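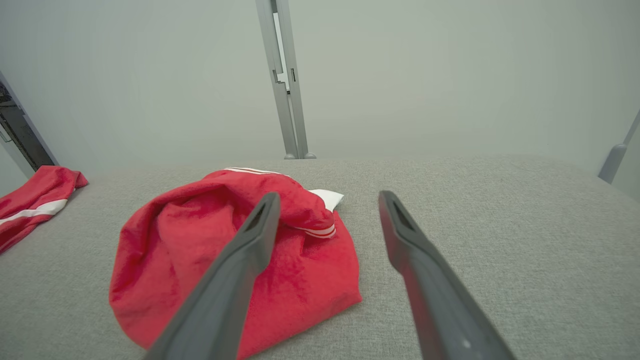

I own 17 sweaters and I wear four of them. I know this because I dumped the whole lot on my bed in February and made myself try on every last one (sweaty work, I don't recommend it with the heat on).

The rest? Bought on sale, mostly, from a Branodby outlet I can't drive past. One still had its tag. Another had been to the cleaner's more often than it had been to dinner!

So I bagged up the losers and took them to the swap night in Trevavach, where over 200 people turned up and the line went past the bakery. I swore I'd come home with nothing. I came home with a green cardigan, and I love it, and I've worn it practically every day since – my sister says it makes me look like a librarian, and I'm taking that as a compliment. The next swap is 5th November. I've already started a bag.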